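# Floor box

A **floor box** (also **floor outlet box**, **floor power box** or, in the trade, simply **box**) is an enclosure set into a floor to hold power points, data outlets and other connections beneath a lid that sits level with the surface. Floor boxes are used where furniture stands away from the walls, as in open-plan offices, meeting rooms, libraries, showrooms and lecture theatres. They are less common in houses, although they are sometimes fitted under a dining table or beside a lounge that faces into the middle of a room.

The term covers a wide range of products, from a small single-outlet fitting with a screw cap to a deep multi-compartment tub holding power, data and audiovisual connections together. A *floor port* or *grommet* is a plain opening for passing cables through and has no outlets of its own.

## Construction

Most floor boxes have three main parts: a body or tub, a frame, and a lid. The body is usually pressed steel, galvanised against corrosion, or moulded plastic. It has knockouts in its sides for conduit or flexible cable to enter. The frame sits on top and carries the flange, or trim, which laps over the cut edge of the carpet or other covering. The lid is hinged or lifts out completely.

Outlets are mounted on plates inside the body. In deeper boxes the plates stand on edge, so that plugs go in sideways and the lid can be shut over them. In shallow boxes the plates lie flat and face upward, and the lid may have to stay open while a large plug is fitted.

Power and data are kept apart by a metal or plastic divider. The divider should run the full depth of the box, and a box that has lost its divider during later alterations is normally listed as a defect at inspection.

### Lids

Lids fall into two broad types. A solid lid is a flat metal plate, commonly stainless steel, brass or aluminium, left exposed as a finished surface. A recessed lid is a shallow tray into which a piece of the floor covering is glued, leaving only a thin trim visible. Recessed lids are chosen where appearance matters, and they are easily lost in a patterned carpet.

Both types usually have a cable exit, which may be a hinged flap, a brush strip or a notch in one edge. The exit lets a lead leave the box with the lid down. Where there is no exit, or where it is too small for the lead, the lid is left up or rests on the cable.

## Installation

### Concrete slabs

In a new building the body is fixed to the formwork or reinforcement before the slab is poured, with conduit run to it from a wall or riser. The opening is covered during the pour and the height of the frame is adjusted afterwards to suit the finished floor. Conduit of up to 50 mm is used where a box is expected to take data cabling as well as power, as bulky cables are difficult to draw through anything smaller once there are bends in the run.

Adding a box to an existing slab means cutting a pocket and a chase in the concrete. The slab is scanned first to find reinforcing steel, post-tensioning tendons and existing services. Core drilling is an alternative where there is access from the ceiling below.

### Raised floors

Raised access floors are made up of removable panels standing on pedestals, commonly 600 mm square. The box is dropped into an opening cut in a panel and held by clamps. Its cable is left long enough for the panel to be lifted and moved to another position, so the layout of a room can be changed without disturbing the slab. For this reason most large office fit-outs with raised floors use many boxes of one type, and spare panels with the opening already cut are kept in storage.

### Timber floors

In a timber floor the body fits between the joists and is screwed to the floorboards or to noggings. Depth is rarely a problem on an upper storey, but at ground level the underside of the box is exposed to the subfloor space and needs protection from damp and vermin.

## Placement

Boxes are best placed under furniture and out of the walking line. A common rule among designers is that a box should be reached by the person sitting at the table without getting up and crossed by no one else. This is easy to achieve with fixed desks and much harder in rooms where the tables move.

Pairs of boxes are often set close together. One may be wired for power and the other for data, or both may carry the same outlets so that equipment can be spread between them. Pairing also allows one box to be isolated for repairs while the other remains available.

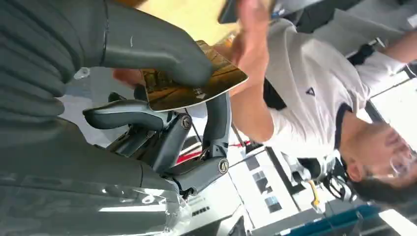
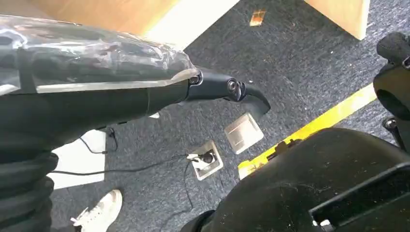 Multipurpose rooms place the heaviest demands on floor boxes, as the same outlets may serve a workshop in the morning, a card or board game at lunchtime and a presentation in the afternoon. Loose leads are the usual result. When a box is in use its lid may stand open with a plug in the socket and black cable running off across the carpet, while a neighbouring box with its silver lid closed lies close to flush and can be walked over. Dark carpet makes the problem worse, since black leads show up poorly against dark grey fibres. A brushed metal lid is easier to pick out, and for this reason some building managers prefer exposed lids to carpeted ones in rooms that are rearranged often.

Cable covers, also called cable ramps, are laid over leads that must cross a walkway. In carpeted rooms a fabric cover with hook-backed edges can be used and is simpler to lay than a rubber one, although it does not stop a trolley wheel from pressing on the cable.

## Use and care

Floor boxes collect dust, staples, food scraps and carpet fibre. A vacuum cleaner with a narrow nozzle is adequate for the lid and trim. Cleaning inside the body is done with the circuit isolated, and any work on the wiring itself must be carried out by a licensed electrician.

Common faults include:

- hinges bent by a chair castor or by someone standing on an open lid
- trim lifted at one corner, usually after carpet has been replaced
- cable flaps broken off and not replaced
- leads crushed between lid and frame
- lids swapped between boxes of slightly different size

Spilled drinks are a particular concern. An ordinary office floor box is intended for dry areas and vacuum cleaning only. Floors that are mopped or scrubbed need a box rated for wet cleaning, with a gasket under the lid and a raised collar around any cable exit. The rating generally applies only when the lid is fully closed or the collar is properly fitted.

Chair castors and trolleys put a concentrated load on a small area of lid. Manufacturers state the load that a lid will bear, and foyers, display halls and other places where lifting equipment is driven indoors call for a heavy-duty pattern with a cast frame.

## Carpet and floor boxes

Carpet tiles are generally laid after the boxes and cut to fit beneath the trim. A tile cut too small leaves a gap that frays; one cut too large holds the trim up and creates a lip. Where tiles are replaced, the thickness of the new tile has to be checked against the setting of the frame, because a difference of a few millimetres is enough to catch a shoe.

Patterns with a fine speckle hide small offcuts and lint, and they also disguise the joints between tiles. Plain colours show both. A square box looks neatest when its sides run parallel to the tile joints, and installers who work from the wall line alone may find that the two do not agree.

## Example: Tunstall Rooms

The Tunstall Rooms at Stalmont were refitted with floor boxes across 22 table positions. The layout was drawn up by Nimal Talukder, and the electrical work was supervised by Evie Pickering. Earlier tables had been supplied from wall outlets by extension leads.

The first layout put a box at the centre of each table position. After a trial in August, the boxes nearest the doors were moved towards the inner side of the tables, where the leads would be clear of people coming in. Boxes in the small meeting room were left where they were because the slab had already been cut. Six of the original lids were later exchanged for a pattern with a wider cable exit, the first type having been too narrow for the moulded power supplies in regular use.

A maintenance note by Wulan Rahman, dated 2022-10-07, recommended that a plan of the boxes be kept beside the switchboard, marked with the circuit feeding each one. The plan is redrawn when furniture is moved.

## Alternatives

*Service poles* bring cables down from the ceiling to a desk or bench. They leave the floor untouched but are conspicuous and can block views across a room. *Skirting ducts* serve furniture placed against the walls. *Under-carpet flat cable* is thin enough to lie beneath tiles without a visible ridge, and is used mainly in older buildings where the slab cannot be cut. *Table boxes* are fitted in the desktop and still need a supply from somewhere, commonly a floor box directly underneath.

Battery packs on wheels are used for temporary events. They avoid leads across the floor and need a charging place between sessions.

## See also

- Access floor
- Cable management
- Carpet tile
- Extension lead
- Power point
- Skirting duct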